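Table clearing and setting, people wanted for July (paid sessions)

Posted by Vesna Hoxha, Grerkura home tasks team

Quick one as we need to fill places. We are looking for people to come and clear, stack and set ordinary tables in ordinary living rooms. Plates, bowls, cups, jars, the bag with the leftovers in. You do it by hand. No experience needed. Paid, travel covered, tea provided.

Eight places left at time of writing.

What you'd be doing

Tables that look like somebody has just got up from them. Takeaway bowls on top of the good plates, lids in one place and jars in another, a flask at the far end. You get a short card telling you what the table should look like when you finish, then you get on with it. Bowls off plates. Plates stacked. Open things closed if there's a lid that fits. Cloth stays on the table unless the card says otherwise.

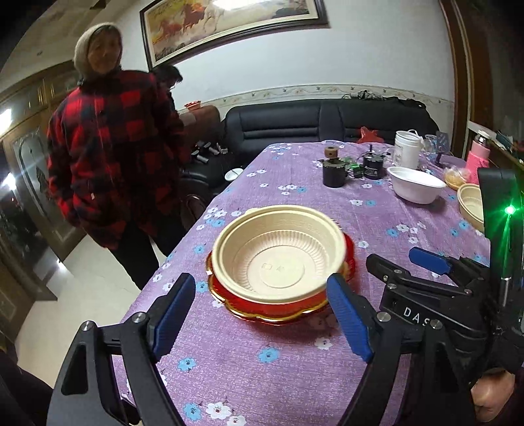
Bowl on plate, purple flowered cloth. Typical start.

Then the other way round, setting it back up. Some people find that harder. A stack of scalloped plates wants to sit a certain way and the thin bowls slide about if you rush. Please don't rush. We'd rather have five tables done properly than a whole morning of things knocked over.

A session is up to 126 short turns at the table, with breaks. Sounds a lot, isn't, most are over very quickly. You can stop whenever you want and you still get paid for the session.

Who we want

- Over 18
- Able to stand at a table for a fair bit of the morning (a stool can be arranged, say so when you write)
- OK with other people's homes. Shoes off in most of them, bring socks
- Ok with being told to put it all back and do it again
- Left handers very welcome, we are short

Not fussed about your job or whether you are tidy at home. Jayanthi, who runs the mornings, is not tidy at home either.

If you've worked in a café, canteen, care home etc. mention it, but it wont put you ahead of anybody.

Where

Family living rooms, mostly. Sofa, table, sometimes a bed in the same room, things on the wall, the usual. We don't clear the place before you arrive and we don't want you to. The tables are meant to have the family's own bits on them. If something looks private or precious leave it where it is and tell whoever is with you.

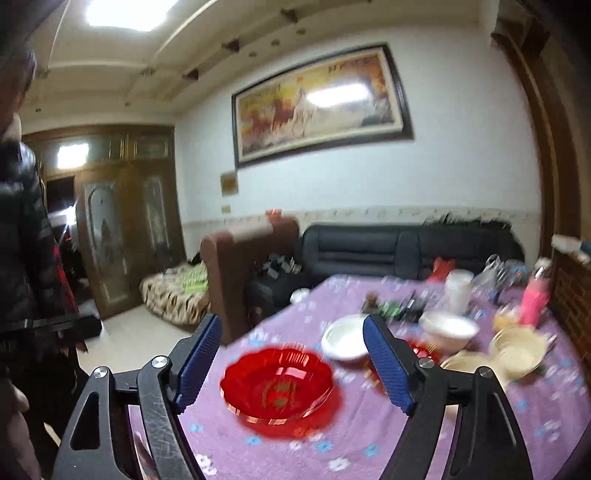
Space can be tight between the table and the furniture so small bags only please, and coats go wherever the family says. There is normally a family member about. Say hello. Some will feed you, you are allowed to say yes.

Addresses go out once you're confirmed, not before. All are on the Stiltus side of town, near enough to the Mulen Road buses. Parking is bad. Prakash can do pick ups from the station if you ask him in good time, he cannot do them if you ring from the platform.

Times

Mornings start at 8 and finish before lunch. Afternoons to be confirmed, depends on the families. Most people do one session, you can put down for more. If you have to drop out let us know the night before, we keep a reserve list and somebody will be glad of it.

Pay

Flat rate per session, same for everyone, confirmed in writing before you come. Paid by bank transfer within 7 days. Bus and train fares back on top, keep your tickets. If you can't do bank transfer speak to Abelardo Ñahui in the Rallis office and he will sort something else out.

Food

There can be real food and drink on the tables. You wont be asked to eat any of it but you may be moving it, so tell us about allergies when you apply. Also tell us if you'd rather not handle meat.

To apply

Email or ring the Rallis office, ask for Vesna or Jayanthi Kartha. We need:

your name and a phone number
mornings you can do in July
left or right handed
allergies
whether you need a stool, a lift or anything else from us

No CV. Please dont send a CV. Two lines is plenty.

Haruto Uchida is covering the phone over lunch, so leave a message with him if you can't get either of us and one of us will ring back the same day.

Places go in the order we hear from people. If you know someone who'd like this pass it on, pairs are fine and can be put in the same house if you both ask.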